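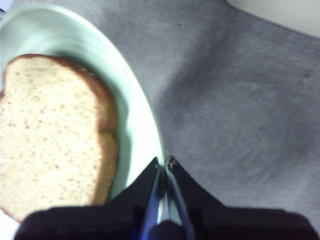 One slice, green plate. Lunch.

Quick one today, I have to be out the door by two and the laundry is still going.

So I'm down to sandwich bread again. The good bakery on Plirow closed for July and the next nearest is all the way over in Trumisov, and I am not driving to Trumisov for a loaf. Supermarket it is. The kind with the little brown specks in it. Soft, a bit sweet, goes stale in a very polite way — you don't notice til you toast it.

Had it with butter and the last of Delia's plum jam. She gave me two jars in the fall and I swore I'd make them last a year. Ha. Scraped the second one out with a spatula. Delia if you're reading this, I have your empty jars, all washed, no pressure.

The plate is from the set I got off Viorica Preda when she moved. Pale green, wide rim, a bit bigger than you want for one slice of anything. I keep meaning to look for bowls to match. Saw some on the Hajdu site in nearly the right green but it was 116 for four and that was before shipping, so no. Nearly the right green is worse than a diffrent color anyway.

Also the gray cloth stays. I know a couple of you voted for the yellow one last time. Gray hides crumbs, gray doesn't need ironing (it does, I don't), and the plates look nice on it. The yellow one is in the cupboard under the stairs and can come out for company.

Things I still want to get to this week:
more jam, any kind
fix the bread box lid, hinge has gone again
try the seeded loaf recipe from the Peneck booklet, the one with the overnight dough

If anyone has made that last one, tell me if 594 grams of flour is a misprint. Who weighs out 594. Ok, dryer's buzzing — more tomorow.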